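Teleop demos for the tap task – keep the slow ones?
14 replies · 2,101 views

kuusisto_bench
03/10/2026
We're collecting teleop demos in sim for a kitchen task: reach the tap, push the lever, back off. I have 2,000 episodes and 1,872 of them pass the success check. The trouble is that my operators hesitate near the lever. They stop, wiggle the wrist, then go in. The policy has learned to stop and wiggle too, and sometimes it never goes in. Do you throw the slow ones out or trim the pauses?

flavach
Trim. We drop any step where the arm moves less than a set threshold and the gripper command doesn't change. Took me an afternoon in January and the stalling mostly went away.

Esko Saarinen
I wouldn't trim until you know why they pause. Ours paused because the wrist view was rolled over and they had to work out which way was up. A gooseneck tap is bad for this. The hose arcs over and the lever is a thin dark thing up by the spout, so from below you lose track of which direction opens it.

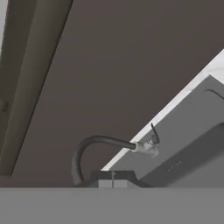 We changed the controller mapping so that left on the stick is always left in the wrist view, whatever the roll. The pauses got shorter and we kept every demo after that.

flavach
That fixes new data. He's still got 2,000 old ones.

Esko Saarinen
Then I'd record again. We trained on 667 clean demos and it did better than our bigger set.

sirnolel
Disagree with recording again. Operator time is the expensive part. Also, some of those pauses are real corrections, and you want the policy to see a correction. Trim only the fully still steps and leave the wiggles in.

kuusisto_bench
Operators are on a Clolteo handset, mapping fixed to the base. I'll try the wrist mapping on one operator and trim the still steps in the old set, then train on each separately. Will post the numbers.

3 shares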